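About Plimdale

Plimdale looks after houseplants that belong to other people. We come to your home or office, we water, we trim, we pick off whatever has given up, and we leave a note on the counter. The notes are sometimes blunt. We have been asked to work on that.

The business started in June, in the apartment Unai Esteban and Bart Claeys shared over a shoe repair shop. Unai had 12 plants and a system. Bart had one plant, a gift, which he watered whenever he felt guilty about something else. By fall the neighbors were dropping off their own sad cases before going on vacation, and a few of them never came back to collect. Two of those plants still live in our front window and are not for sale, so please stop asking about the big one.

These days we make more than 1,598 visits a year, most of them to people who travel for work and a few to people who are home the whole time and just don't want to be the one holding the scissors. Ignacio Robles runs the north side route. Ignacio Zabala runs the south side. If you call and ask for Ignacio, you will get whichever one is closer to the phone, and he will know about your fern either way. Nicanor Requena handles repotting, billing and arguments about direct sun.

What we do on a regular visit: check the soil with a finger, wipe the leaves, turn the pot, take off dead growth and clear up the bits. Small trims get done by hand. Anything thicker than a pencil gets clean pruners and a short discussion. We don't spray for shine – your rubber plant is shiny enough.

What we don't do: lawns, plastic plants (we've been asked), or anything that needs a ladder taller than Bart.

We also don't name plants for you, though we will use the name if there is one. Nadine, a palm at a dentist's office on our north route, has outlasted several receptionists and gets her own line on the invoice.

New clients start with a home visit, usually before 10 in the morning. Bring us your worst one first.

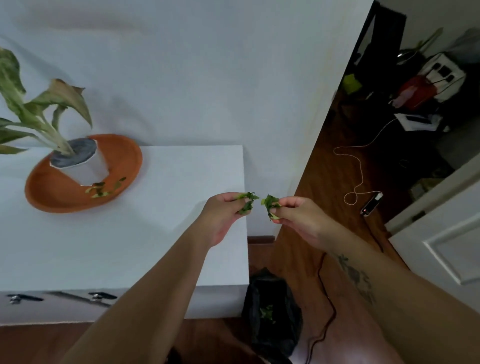
Picking over the leaves, with a saucer to catch the scraps.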